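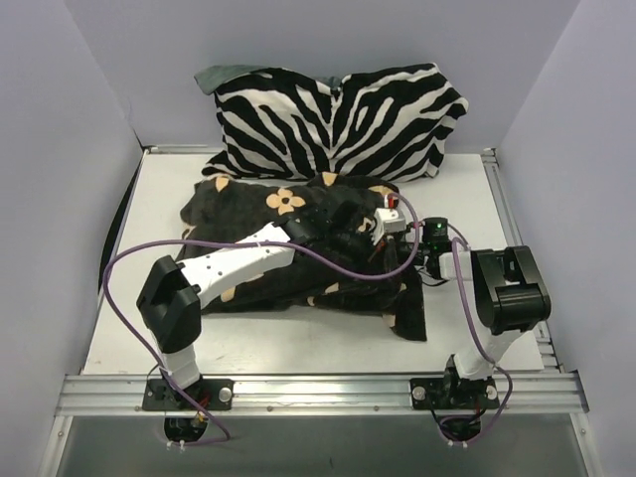 4.2 Le service militaire comme argument électoral

On attribue volontiers aux anciens militaires un avantage dans les urnes. Baxter, dans son étude des scrutins municipaux de Hebden et de Damport, parle même d'une « prime de crédibilité ». Nos données n'invitent pas à tant d'assurance. Sur les 2 000 électeurs interrogés en juin, peu savaient dire quel candidat avait porté l'uniforme, et l'information, une fois fournie, ne déplaçait les intentions de vote que de 2 points (figure 3).

Figure 3. Intentions de vote avant et après mention du service, par circonscription.

L'écart atteint 5 points à Plostbridge, mais le candidat y était aussi maire sortant – difficile, dans ces conditions, de savoir ce que l'on mesure. Kvaran répond que l'effet passe par le récit patriotique plutôt que par le grade. L'hypothèse est séduisante ; elle repose sur huit discours, tous prononcés à Prondow, et tous choisis par l'auteure. Nous n'avons pas pu reproduire son codage. Reste la question de la participation, que ces travaux laissent de côté et que reprend la section 4.3.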